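# Orirlow: bed making clips, hand-held gripper

README for the bedding set. Written fast, will tidy when I get a free evening. Last touched 2019-05-21.

## What it is

Short clips of beds getting made and unmade at home, all done with a hand-held gripper. No arm yet. The arm (Zudero, the one on the workshop bench) is still waiting on a shoulder bracket, so for now a person does the moving and we log what the fingers do. Idea is to train on these first and bolt the same fingers on the arm later.

Size: 750 clips kept out of 1000 recorded. 90 held back for testing. Please don't train on those, the list is in `holdout.txt`.

## What's in the folder

- `clips/` video, one file per try
- `grip/` finger opening, plain csv, same name as the clip
- `notes/` one text file per session, my spelling, sorry
- `holdout.txt` see above
- `bad.txt` the ones we threw out and a word or two on why

Csv columns are time, opening, trigger. Opening is in millimeters between the pads. Trigger is 0 to 100, how hard you're squeezing the handle. The two don't match one to one when there's thick cloth in between, which is kind of the point of logging both.

## Tasks

1. Pull comforter up from the foot
2. Pull comforter down to the foot
3. Fold a corner back
4. Straighten pillow
5. Smooth the spread (few of these, low quality)

Task 1 and 2 are most of it. Thick quilted stuff is the hard case. Thin sheets the fingers pinch fine, you close and you have it. With a puffy comforter you have to get a fat bunch between the pads before it holds, and if you only catch the top layer of a puff it slides right out. Took me a long time to get the feel for it. First session notes are mostly swearing.
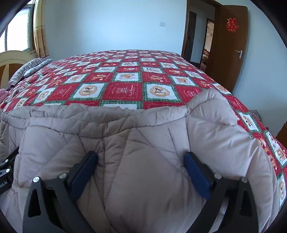 **Margarida Henriques**
Build and recording, Rerna shared workshop

Grip in the comforter clips is almost always like that, one pad each side and the cloth bunched up in the middle. Tried coming at the edge from straight above too. Worse. It's tagged `top` in the notes if you want the comparison.

Checkered spread with the cartoon animals turns up a lot. Good for checking if your tracker gets confused by repeating squares. Mine did. The gray-beige comforter has the opposite problem, hardly any color change, just diamond stitching, so tracking there leans on the seams and on light from the window.

## Build notes

Fingers are black plates with triangle cutouts, they pivot on bolts. Pads are soft rubbery ones, navy. Things I'd tell somebody doing the same:

- Thread lock on the pivot bolts. Did not do this at first, lost a bolt in a duvet cover.
- Clean the pads with a damp cloth between sessions. Lint kills the grip faster than wear does.
- Don't overtighten the pivots. If the fingers don't fall open by themselves when you let go of the trigger it's too tight.
- Rest your wrist. Around 100 tries in a day was my limit.

Oranuch Petchrat did the trigger sensor and the logging script. Questions on the csv go to her, she knows why the first row is blank.

## Known problems

- Sessions recorded in December have a clock offset between video and csv. Fix is in `shift.py`, run it once. Only once, it dosen't check.
- Left handed tries are missing. We're both right handed.
- Daylight from windows blows out the top corner in a lot of clips. Left it in.
- Pillow clips: label says "straighten" even when the pillow ended up worse. Treat the label as what was tried, and look at the last second yourself.
- Some notes files call the comforter "quilt" and some "blanket". Same thing. Search for all three.

## Not for

Anything to do with people in the bed. No clips of that, and the grip force was never checked for it. Also wouldn't use the csv to compare grippers, the trigger spring got swapped partway thru and I didn't write down the exact clip.

## Next

Arm bracket. Then rerun task 1 with the arm on the same bed and see how much carries over. Maybe fitted sheets, they scare me. If you have a bed and a spare afternoon ask on the workshop list, the gripper goes in a shoe box and can travel.

## Comments (4)

**boonchu_bench**
Did you try rougher pads? On mine I glued a strip of drawer liner on and thick cloth got way easier.

**Margarida H.**
Not yet. Worried it'll snag the stitching but will try on an old one first.

**tk_solder**
shift.py ran twice by accident, how do I undo

**Oranuch P.**
Re-copy the csv from the zip, quickest way. I'll add a check.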